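Answers cover the Vitmont desk in all widths, with or without the Lill drawer unit. Cabinet questions are on the Grurkdale page.

**Which side does the drawer unit go on?**
Either. The desktop is drilled for both positions. Decide before fitting the cam bolts, as moving the unit later leaves open holes on the underside.

**What is the round hole near the back edge for?**
Cables. It takes a standard plug passed through at an angle. Large adapters stay on the floor or go in the Womdale tray, sold separately.

**Can a power strip stay on the floor in front of the drawers?**
Yes, if the bottom drawer clears it when fully open. Keep cords off the walking path and do not run them under the desk feet.

**How far from the wall should the desk stand?**
Leave 2 inches on a flat wall. On bare brick, measure from the brick that sticks out most.

**How do I move a large loose board past an assembled desk?**
Carry it upright and keep the lower edge off the desktop. Clear vases and bottles from the back corners first. 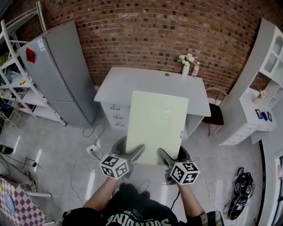
Set the board down on cardboard or a folded blanket. Bare floor chips the edge coating, and chips under 1/8 inch can be filled with the touch-up stick.

**Do I need to remove the part label?**
No. Leave it on until assembly is finished; the replacement form asks for the number. Residue comes off with rubbing alcohol.

**How often should the bolts be tightened?**
After 9 weeks, then once a year.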